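Lane markings outlast another budget on Pistari Street

The dashed white lines on Pistari Street will get a fresh coat in June, the borough of Vandthorpe announced Tuesday, ending a wait long enough that several shopkeepers had stopped bringing it up.

The contract went to Trandent, which will repaint 300 yards of road for $3,000. The price covers the dashes and the marking in the middle of the lane, now so pale that drivers are free to believe it says whatever suits them. It does not cover the worn pavement by the curb. That belongs to a separate budget, which has been under review since the last separate budget.

Work starts at 6 a.m. and should be done by lunch. Parking, motorcycles included, is off limits on both sides until the paint dries. Shops may open as usual, provided their customers arrive on foot and look where they step.

The borough received 137 written comments on the plan. Most were in favor, and 50 asked for a bench.

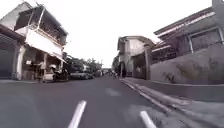
De Smet wrote in to say that paint is fine, but the bench was promised first, and that six in the morning is no time to be moving a motorcycle.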